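Odenov hand-held vs. Szulc Mk 2 for two-handed laundry tasks: anyone run both?

Started by backlash_betty 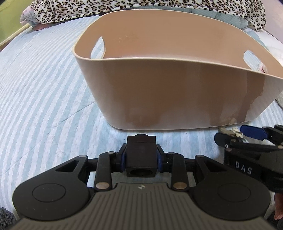
View over the gripper, basket on the bed, second gripper off to the right.

I have spent most of June on my knees next to a bed, which is not how I pictured a career in manipulation. The task is simple on paper: small cloth items go into the basket, basket gets picked up with two hands. We're on the Odenov linkage grippers now and I'm trying to decide whether to switch to the Szulc before we record the bulk of it.

Where I am so far:

The Odenov pads are big and round and they grab cloth fine. They also block a good chunk of the bottom of the camera view, as you can tell. The Szulc has narrow fingers and a much cleaner view, but I only had a loaner for an afternoon and it did not love the basket rim. Rolled plastic, glossy, nothing to bite on.

Anybody use both for more than a day?

---

torque_and_cheese wrote:

Both, yes. Szulc for cloth, Odenov for anything rigid, and don't let a sales rep talk you into one for everything. The Szulc fingers flex sideways once you put real weight on them. We did 745 clean episodes with a pair and I threw out a depressing number of lifts on top of that.

Also your basket has handle slots. Why are you pinching the rim at all?

---

backlash_betty wrote:

Because the policy has to learn the rim too. Half the baskets in our set don't have slots. I'd love to only do the slots. My wrists would also love that.

---

nullspace_nomad wrote:

Going to disagree with cheese on the flex. That was the first batch. The current fingers have a stiffer insert and ours hold a full basket without bending. If yours are soft, check the part number before you blame the design.

As for the view, pads in the bottom of the picture are a feature. The model needs to know where the fingers are. We cropped ours out once to be clever and success on small items fell off a cliff.

---

torque_and_cheese wrote:

I checked the part number. I have checked the part number so many times I could sing it. Current batch, still soft.

---

nullspace_nomad wrote:

Then you got a bad pair. Mine are fine.

---

torque_and_cheese wrote:

The traditional robotics answer.

---

gearmotor_gran wrote:

You're both arguing about fingers and the original question has a camera problem in it. Betty, what lens do you have on there? With a wide one you can keep the pads and still see the whole basket. I moved to the Praltudard module, and the tracking got worse on striped bedding before it got better. Repeating patterns are rough on it. Turn the exposure down first, then complain.

Glossy plastic is its own headache. There's a bright band on the front of that basket, and with a lamp on my side of the bed I get one a lot worse.

---

backlash_betty wrote:

Stock lens. Stripes haven't hurt me yet, and the leopard blanket at the back seems to give the tracker plenty to chew on. Ugliest calibration target in the building. I'm keeping it.

Exposure I haven't touched. Will try tonight.

---

slipring_sam wrote:

Has anyone put the Grultov controller behind either of these on the arm side? Collecting by hand is one thing, but the Odenov linkage closes in an arc, so the fingertips move forward a little as they shut. A person corrects for that without thinking. My arm did not. It punched a basket off a bed 9 times in a row and I have the video.

---

gearmotor_gran wrote:

Grultov has a width-to-reach table for that, buried in the config under a name that makes no sense. The default has 25 points in it. Replace it with your own measurements, theirs is for a different finger length.

---

slipring_sam wrote:

Found it. It was called "comp_b". Thank you, I hate it.

---

nullspace_nomad wrote:

Szulc jaws are parallel, by the way. No arc. Just saying.

---

torque_and_cheese wrote:

Parallel until you pick something up.

---

backlash_betty wrote:

OK, did the exposure thing. Tracking is steadier and the highlight is tamer. I'm staying on the Odenov for the basket lifts and borrowing the Szulc pair again for a cloth-only set. Target is 3000 episodes, so if somebody has a knee pad recommendation I'm taking those too.

---

gearmotor_gran wrote:

Gardening kind, thick foam. Get two pairs, someone will walk off with the first.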